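Progress report to the Aro Fund
Project: Gidbridge Family Reading Program
Report date: 23/04/2024

The grant pays for weekly reading sessions for children ages four to six and their parents, plus books to take home. This report covers the first half of the grant period.
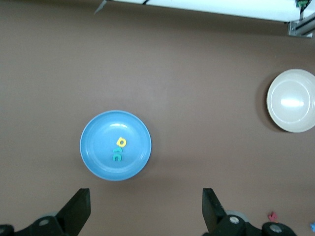
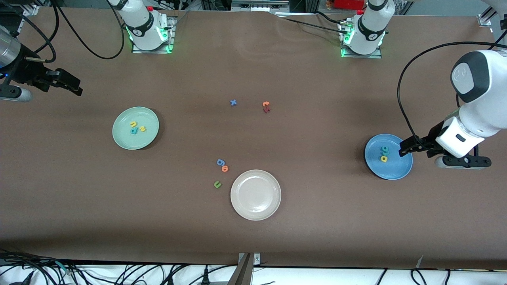

Foam letters and plates on the table.

Enrollment stands at 78 families, half of the 156 we planned for the full year. Sessions now run at 3 sites: the Gidbridge library, the Saengthong community center and the school annex on Sornine Road. The annex opened later than planned while the heating was repaired, and its group is still the smallest.

We bought 1000 picture books and have labeled all of them. Most are in circulation. Returns are slower at the community center, where families share one drop box with the food pantry. A second box has been ordered and will go by the side entrance.

Parents asked for an evening session. We tried one at the library and attendance was good, but it ran past closing time and we had to pay for extra staff hours. We would like to move some of the unspent travel budget to cover this and will send the request form separately.

Spending is otherwise on track. The printing line is slightly over because the parent handouts had to be redone in a larger type size. The next report is due in August and will include the results of the parent survey.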